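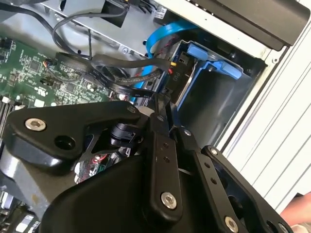 Opening (stand away from the lectern)

Good evening, everybody! I'm Bit-na Jin, and for the next half hour I want to talk about keeping old computers in use in a small town library. I love this subject far too much, so wave at me if I run over.

Ask the room: who has a computer at home they haven't turned on in a year? Wait for hands. Keep yours up too.

Esamia is a town where people still come to the library to print a bus ticket or write to a landlord. When we started the Nindolex lending program we had a closet, a borrowed label maker and a sign-up sheet that filled up by lunch. By April we had 268 households on the list and 266 of them had taken a machine home — the other two moved away, and I still think about them!

Slow down here. Tell the story of the grandfather who wrote out his fish soup recipes for the whole family, then came back to ask how to make the letters bigger.

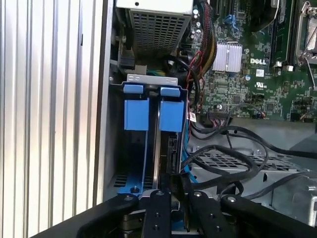 He brought soup the next month, too. Pause for the laugh, then go on to what people really do with a loaned desktop, because it surprised me. I expected job applications. We got those, but we also got choir schedules, a novel in progress and a very heated neighborhood chess ladder. People need a place to keep their own things, with a keyboard and a screen big enough to share with a kid on your lap.

Mention the Yook evening class. Beginners only, no slides, lots of tea. The best question so far was "Where does it go when I save it?" and we spent the whole evening on that one. Great evening.

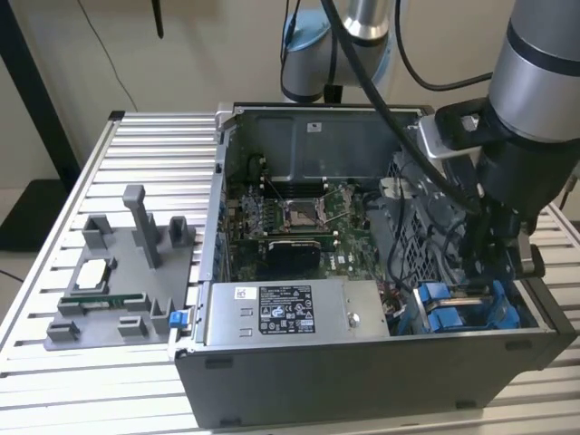
Money and space (keep this short)

The Bivov fund gave us 500 dollars the first year and 1000 the second. Most of it went on keyboards, mice and power cords, plus shelves for the closet.

Say clearly that we don't charge late fees on loaned machines. Someone always asks.

Questions

Repeat each question into the microphone for the back rows. If it's quiet, ask who here has taught a parent to use email, and let them talk. Sign-up sheet is by the coat rack.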